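Grovton Chapel Newsletter
30 Jul 2020

Looking back: how the chapel at Grovton came to be

Several of you have asked for a bit more of our own history while we can't all sit together of a morning, so I have been through the old minute books again (a lovely way to lose an afternoon, I must say!) and have tried to put the early years into some kind of order.

The first meetings were held in a barn on the Barroso road, with 6 members on the roll and a preacher who walked over from Hornance when the ford was passable. They had no hymn books to speak of, and the singing was lined out two lines at a time, which must have made for a long service in November. 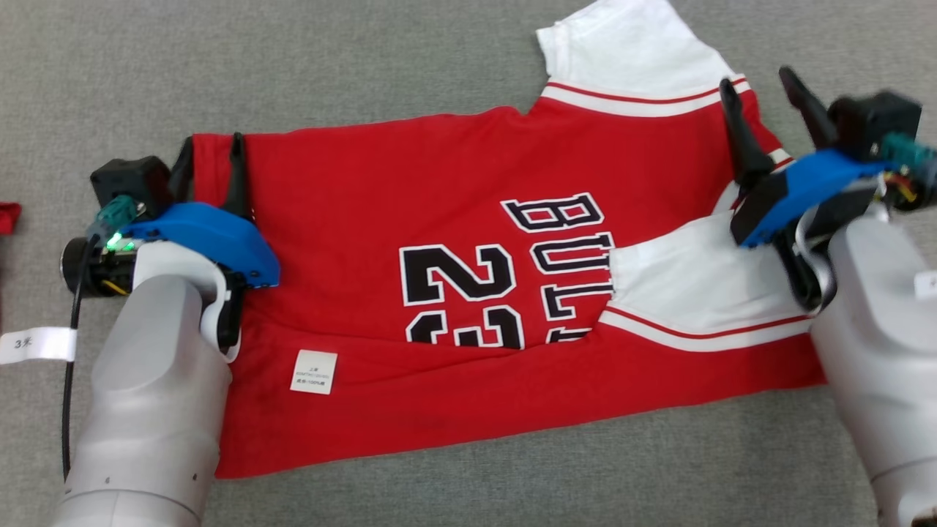 The move into the village

By the time the barn roof gave way there were 65 names in the book, and it was plain that something more lasting was needed. A plot was found at the lower end of Grovton, next to the old tannery, and the whole building, benches and stove included, came to 640 pounds. The minutes grumble about the stove for years afterwards - it smoked whenever the wind was in the east, and those of you who remember its replacement may feel that not a great deal changed.

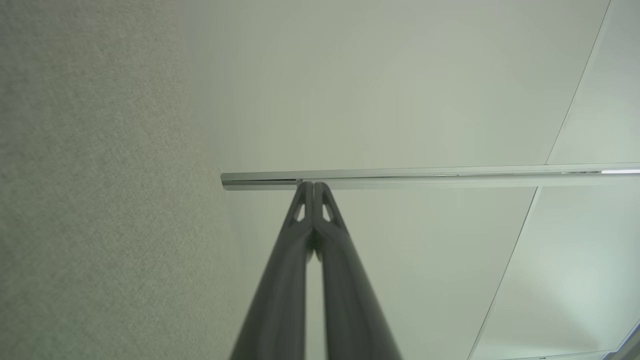 A reader in Trillutano writes that her grandmother always spoke of the plot as a gift, with no money changing hands for the land at all. That may well be right, as the accounts give only the one sum and don't say what it covered. If anyone has a deed or a letter tucked away in a drawer, I would dearly love to see it.

The daughter church at Trillutano followed when 109 members were squeezing into a room meant for far fewer, and the two shared a minister for a good many years. He seems to have preached the same sermon in both places, morning and evening, and the clerk noted drily that the second hearing was shorter. 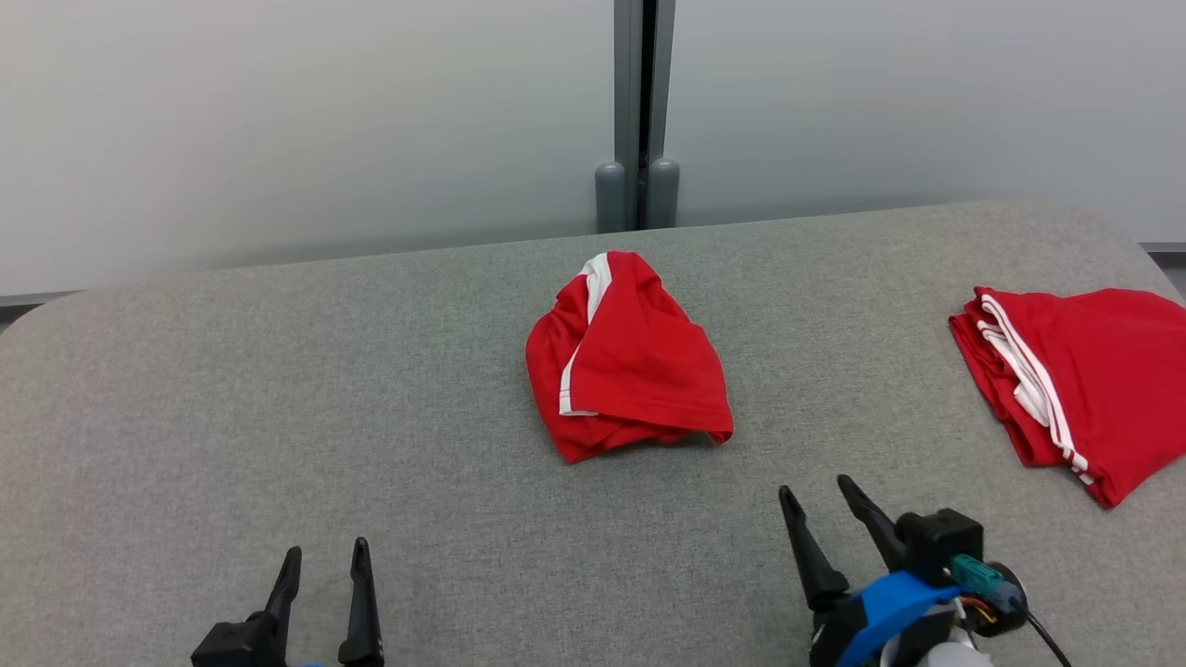

Another reader wonders whether the Hornance meeting was older than ours, and asks if its books survived. I believe it was, though I have only found them mentioned, in a list of things lent out and not returned. Next time I shall turn to the Sunday school and the great quarrel over the harmonium.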